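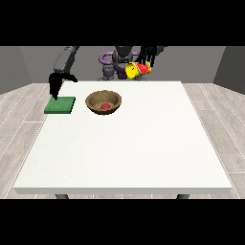 13/10/2019 – glue tests, batch 3

Redid the hide glue with the Ortner granules, soaked overnight in cold water. Porkar stuff is nearly used up and smells off anyway. Took it up slowly in the double pot, stirred, skimmed the foam twice. Thinner than last batch. Strings nicely between the fingers.

Test joints: maple to maple, spruce to spruce, one maple to spruce. Faces scraped, no sanding this time. Warmed the pieces before gluing, which I forgot on batch 2 and it gelled before I got the clamps on.

Maple pair held at 400 on the lever rig. Spruce broke in the wood, glue line fine. Mixed joint let go early – starved, I think, clamped too hard. Do it agian with less pressure.

Kurkholm cello: back seam still open at the lower block. Don't touch until the mixed joint is sorted. Customer wants it by January, tight but ok.

Jurnus invoice 1367 is paid, receipt in the drawer. They sent the wrong grit again, ask for a swap.

To do
soak new granules tonight
clean the pot properly, theres a skin on the bottom
cut 13 more spruce strips, same board
find the other thermometer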